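Re: [Plindar-shop] bin picking, cup still the worst of the lot
From: Viorica Furtună
To: Plindar shop list
Date: Friday, November 16, 2018

Valentin, thanks for the long mail. I'll take it in pieces and try to stay polite about the spreadsheet.
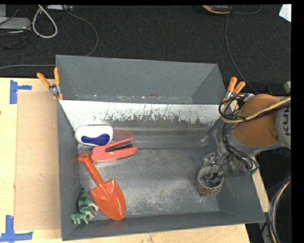
Valentin Cozma wrote:
> I went through the log from the last long run. 1000 attempts,
> 126 failures, and most of those are the cup. The gripper goes
> down in the right place and then closes too high, so we get the
> rim and a bit of hope.
>
> Two questions. Could we swap the cup for something with straight
> sides that doesn't tip? And do we really need the metal bin? The
> plastic tote from Tramlow was lighter and it didn't ring like a
> church bell every time the fingers touched bottom.
>
> Also, who keeps changing the approach height? It was 30 mm when
> I left and it was not 30 mm when I came back.

The approach height was me. I moved it in April, wrote it on the whiteboard, and then Albertina needed the whiteboard for the laser cutter schedule. It's in the config file now with a comment and my initials, so you can be annoyed at the right person.

On the cup: no. I know it's ugly, and I know leopard print is not a recognized engineering finish. But if we only keep objects the arm already likes, we'll end up with a very expensive way to lift the sponge. The cup stays until we can pick it up standing, and then we start on it lying down. I'd sooner drop the frog, which grips fine and teaches us nothing, but Benedita has threatened to leave the list if the frog goes.

On the bin: the tote flexed. Every time the fingers pushed on a wall the whole thing bowed out, and then the bin pose in the software was wrong until somebody measured it again, meaning me. The metal one has sloped sides, so things slide back toward the floor when the arm fumbles them, and with the spring clamps on the rim it hasn't shifted on the table yet. It is loud. Wear the ear muffs.

Please leave the blue tape on the table alone. It marks corners. Somebody peeled one up last month to label a lunch.

What I think is going on with the high closes is the depth reading. The cup is hollow and the planner takes a median over the whole blob, so it averages the rim with the inside and picks a height that belongs to neither. The shovel has a milder case of the same disease. I have a patch on the Hullex branch that fits the rim first and then goes down a fixed distance on the outside of the wall. Revision 3269, if you want to try it before Sunday. It compiles. I make no further claims.

Meenakshi, you asked off list about cable strain at the wrist. I'd like you to look at it before we go any faster. The bundle is fine along the arm, but the black wires down by the gripper hang more than I'd like, and the Ramasamy bracket you drew would probably sort it out. If you print one, use the stiff filament - the last one sagged like a tired sock.

Speed stays where it is until then. Yes, Valentin, I locked it.

Viorica

--
Plindar shop list. Reply goes to everyone, so think first.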